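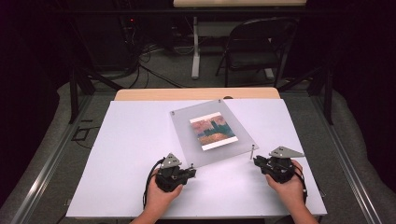
Chapter 7
Demonstration Without the Robot

Chapters 5 and 6 treated teleoperation, in which the operator's motion is mapped to a manipulator in real time and the recorded data are, by construction, feasible for that manipulator. The present chapter considers the case where the demonstrator works directly at the bench with a pair of hand-held devices, and the correspondence to a robot is computed afterward.

The principal example is the Tasska data set, recorded at the Humargate laboratory. It comprises 1291 bimanual demonstrations of planar card placement, of which 175 were withheld for evaluation. The target panel was rotated relative to the board between sessions – a variation that proves important in Section 7.4, where policies trained on a single orientation are shown to generalize poorly.

Three questions organize the material:

7.1 How should the pose of each device be expressed relative to the head-mounted view?
7.2 What error is introduced by retargeting to an arm with different joint limits?
7.3 How many demonstrations are required before the Plistov criterion is met?

Readers unfamiliar with rigid-body transformations should review Appendix B before proceeding. Colour calibration is not covered.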